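Household chore robotics

Household chore robotics is the branch of robotics concerned with machines that carry out domestic work usually done by hand, such as putting away groceries, clearing tables, folding laundry and loading appliances. The term is normally limited to machines that handle loose objects. Single-purpose devices such as robot vacuums and lawn mowers are treated separately, as they move through a home without picking anything up.

As of December 10, 2022, no general-purpose machine of this kind was in ordinary household use. Individual chores had been shown in laboratories and model apartments, often at a fraction of human speed and with a person on hand to step in.

Background

Factory arms have moved parts from one place to another for decades. The work is repeated in the same position, with the same part, inside a guarded cell. A home offers none of these conditions. Objects vary in size and softness, furniture is moved, and people and pets share the floor. Early domestic projects tried to deal with this by fitting the home to the machine, using marked shelves and special containers. Later work has mostly kept the furniture as it is and put the burden on sensing and control.

Body types

Three body types are common. Fixed arms are mounted at a counter or table and serve one work area. Wheeled bases with one or two arms can travel between rooms but are stopped by stairs and high thresholds. Humanoid machines have legs, a torso and two arms, and can in principle use spaces built for people. They are also the most costly and the hardest to keep balanced while an arm is extended.

Hands differ as well. A two-jaw gripper is strong, cheap and easy to repair. Multi-fingered hands can wrap around rounded or uneven objects, at the price of more joints to control and more parts to wear out.

Typical tasks

Tidying small items into a container is among the most frequent test chores. It requires the machine to find the item, choose a grasp, lift, carry and release over the opening. Fruit is a common choice of item, whether real or artificial. 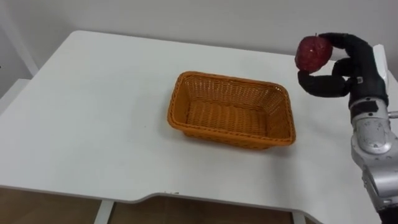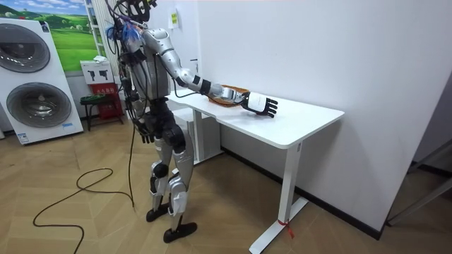
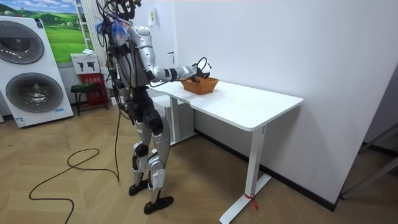
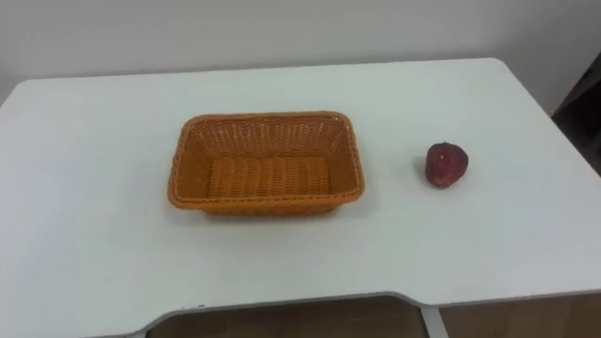

Tabletop work with a woven basket. An apple is held in a robot hand in the first view; a strawberry, apparently artificial, stands on the table in the last.

Release is often harder than it looks. A hand that opens too early drops the item outside the container, and a hand that opens too low may strike the rim and push the container away. Light containers slide easily on a smooth surface, and a control program that stores the container's position at the start of a run will then aim at the wrong place. Many systems therefore check the position again before each release.

Laundry is a separate class of problem. Cloth has no fixed shape, hides its own edges and changes form each time it is touched. Opening the door of a washer or dryer calls for a firm pull along an arc, and emptying the drum means reaching into a dark space where cameras see poorly.

Measurement

Results are hard to compare across groups. The Clesten protocol, drafted by Nabila El Idrissi and first circulated in February, divides a chore into steps and scores each one separately. A full run contains 105 scored attempts on a set of eight household objects. An attempt is marked as failed if a person touches the object, the container or the machine before the step is complete.

The Wovholm trial applied the protocol to two machines, a fixed arm and a humanoid, over almost 300 hours of operation. The fixed arm completed more attempts per hour. The humanoid completed fewer but could be sent to a second work area without being remounted. Both did poorly on soft bags and on objects placed against a wall — a position that leaves little room for fingers behind the item.

El Idrissi has argued that completion rates alone are misleading, and that the time a person spends supervising and resetting the machine should be reported beside them. Under this view, a robot that clears a table but needs constant watching saves no labor.

Obstacles to home use

Reliability is the main limit. An error rate that is acceptable in a laboratory becomes a nuisance when the machine works every day around glassware and food. Power and data connections are a further concern: a cable limits travel and can catch on furniture, while a battery adds weight and shortens working time. Falls are a particular risk for legged machines in rooms with children.

Cleaning has received less study. Finger joints collect crumbs and moisture, and few hands can be washed without removing a cover. Belhaj sells a disposable glove for multi-fingered hands, though gloves reduce the feedback from touch sensors.

Shop-floor chores

Related work covers light duties in shops and workshops, including restocking bins, sorting returns and wiping benches. Conditions are easier than in a home in several respects. Floors are level, lighting is steady and staff can be trained to keep a set distance. The Volard parts-sorting line uses fixed arms for bin filling and leaves mixed or tangled items to human workers.

See also

Mobile manipulation
Robotic grasping
Domestic appliance
Teleoperation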